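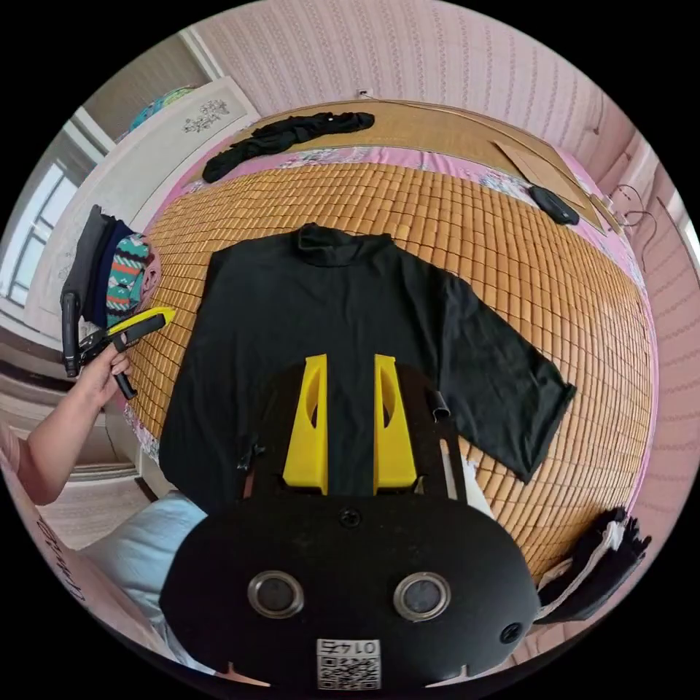 Talley, the Sultumberg software company best known for making two-handed robots somewhat less embarrassing around laundry, today released version 5 of Hinirent, its toolkit for turning recordings of human hands at work into instructions a robot can follow. The release deals mainly with cloth, a material that has humbled better-funded teams than this one. A black T-shirt spread flat on a mat of small bamboo tiles, with two yellow gripper fingers resting over the middle of it, is about as friendly as the subject gets: there is a collar, there is a sleeve, and the software can say which is which. Pick the same shirt up and it becomes a dark shape with opinions.

**SULTUMBERG, November 6, 2023**

Hinirent 5 takes in video and motion from a pair of hand-held grippers, lines up the left hand with the right, works out what the cloth is doing between them and produces training data for a control policy. Earlier versions did the same thing, in the sense that a bicycle and a train both go to the station. Users of version 4 will remember the alignment step, which asked them to drag two timelines against each other by eye until they looked right. That step has been removed. Its icon, a small pair of scissors that never had anything to do with alignment, has been removed too.

"We had customers who were proud of how good they'd become at it," said Gregor McIver, head of perception at Talley. "One of them wrote to ask whether we could keep it as an option. We could not."

The main changes are these:

- **Two-hand alignment.** Recordings from both grippers are now matched automatically using hand motion and whatever each camera can see of the other tool. Where the match is poor, Hinirent says so and leaves the recording out of the training set until a person has looked at it.
- **Garment tracking on dark fabric.** Black cloth gives a camera very little to hold on to. The new tracker follows edges and folds over time and no longer goes looking for texture that isn't there. It keeps a running guess about parts of the garment that are hidden, and marks them as guesses.
- **Busy backgrounds.** Woven mats, tiles and striped wallpaper used to attract the old tracker the way a porch light attracts moths. Version 5 fits the fixed surroundings first and tracks the cloth against them.
- **Grasp labels.** Pinches, lifts, drags and releases are labeled on import. Labels can be edited, split, merged or argued about in the comment field, which now accepts more than 36 characters.
- **Planner export.** Labeled recordings can be sent straight to the Hinirent planner, which breaks a fold into short moves and checks that the two arms will not try to occupy the same spot.
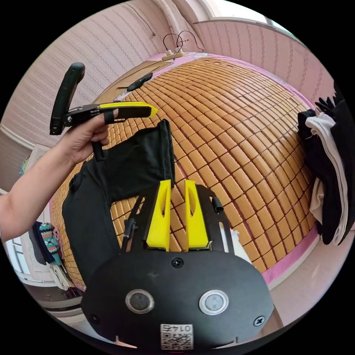
The lift remains the hard part. A fold made on a flat surface can be planned almost entirely from the outline of the garment. Once one hand has the fabric off the bed, the outline is gone, the hem may be anywhere and the second hand has to decide where to go on incomplete evidence. Hinirent 5 handles this by letting the planner wait. If the tracker is unsure where an edge has gone, the planner holds the first hand still for a moment, looks again, and only then commits the other one. Talley considered calling this feature Adaptive Temporal Confidence Gating. It appears in the settings menu as "Pause and look."

In Talley's own testing, the company ran 909 recorded folds through both versions. Version 4 produced usable training data from 491 of them. Version 5 did so from all but 36, most of which involved the same fitted sheet. The sheet has been kept.

"I don't think anyone should read those numbers and go home and throw out their dresser," said Mudassar Abbasi, who leads the planning team. "A usable recording means the software understood what the person did. Getting an arm to do it afterward is a separate fight, and we lose that one fairly often. We lose it faster now, though, and with much better logs."

The logs are new as well. Each planner decision is written out in plain sentences beside the video, so that an engineer can find the moment a sleeve was mistaken for a hem without opening a plotting tool. Tennant, an integrator that builds sorting and folding cells for commercial laundries, has been using the pre-release version since April and asked for the log feature in what Talley describes as a very short email.

Projects made in version 4 will open in version 5 after a one-time conversion. The conversion is slow. It should be started before lunch and should not be started on a laptop that anyone is fond of. Projects from version 3 and earlier must be opened in version 4 first, and Talley's support desk would like to hear from anyone still running version 3, mostly out of curiosity.

Hinirent 5 is available today to all current license holders at no added cost. New licenses are sold per workstation, with a reduced rate for university labs. The alignment module is also offered separately for groups that have their own tracker and are happy with it.

Known issues are listed in the release notes. Socks are not supported.

**About Talley**

Talley writes perception and planning software for robots that handle soft things. The company is based in Sultumberg.

**Press contact**

Talley Press Office, Sultumberg. Demonstrations can be arranged on request. Visitors are welcome to bring their own shirts and will get them back folded, by one method or another.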